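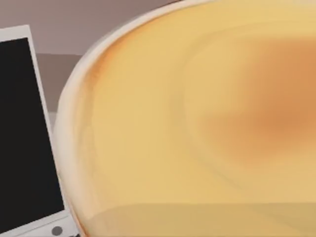
## Ticket 1722: Corkevik simulator kit, object fills wrist view

**Opened by:** Sneha Upadhyay
**Assigned to:** Kuldeep Sachdeva
**Status:** Waiting on customer

**Sneha:** We're on the trial license. In the tabletop task, the close-up view is mostly yellow. Part of the device with the black screen shows on the left. I can't judge a grasp point from this. Same result after a restart.

**Kuldeep:** Which build, and did you change the start pose?

**Sneha:** Build 198. Pose is the default.

**Kuldeep:** Please move to build 272 and reload the task file. Then set the approach offset back to 2 and run it again. If the view is still this close, send me the run log and the object scale value.

**Sneha:** Downloading now. Ritu Tomar needs the result for our review of the kit, so please keep the ticket open.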